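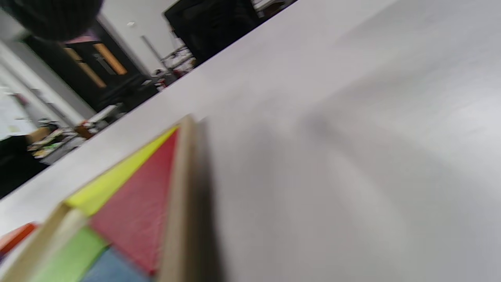

Refinishing an old porch table – oil or paint?

lemelgate_porch
Joined June
Posts: 91

We have a screened porch that gets used from spring until the first frost. The table out there is from 1895 according to my aunt, Ermelinda Carrilho, and the top has gone gray and rough. I want to sand it and put on oil. My husband wants to paint it. Has anyone done either one on a porch that gets rain blown in?

Brarov22
Posts: 2223

Paint. I oiled mine and had to redo it every summer. Porch paint has held up for four years with one touch-up.

ilze_luik
Posts: 258

I disagree. Paint peels at the joints once water gets under it, and then you have to strip the whole thing. Oil takes an hour and you can do just the worn spots. If it really is that old, I wouldn't paint it at all.

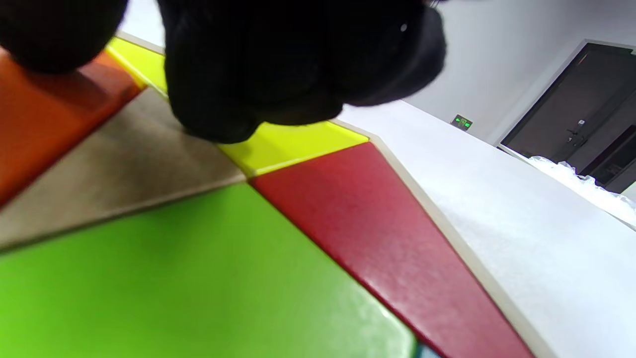
Orange, yellow and tan close together

Brarov22

An hour, plus two days with no table. We eat out there every night.

lemelgate_porch

Two days is fine with us. Ilze, which grit did you start with?

ilze_luik

80, then 120. Go easy near the edges.

aguiar_deck

Check for old paint in the grain first. If you find any, get a lead test before you sand.

lemelgate_porch

Good point – there is some green under the apron. I'll pick up a test kit in Distirthorpe and leave the sander alone until then.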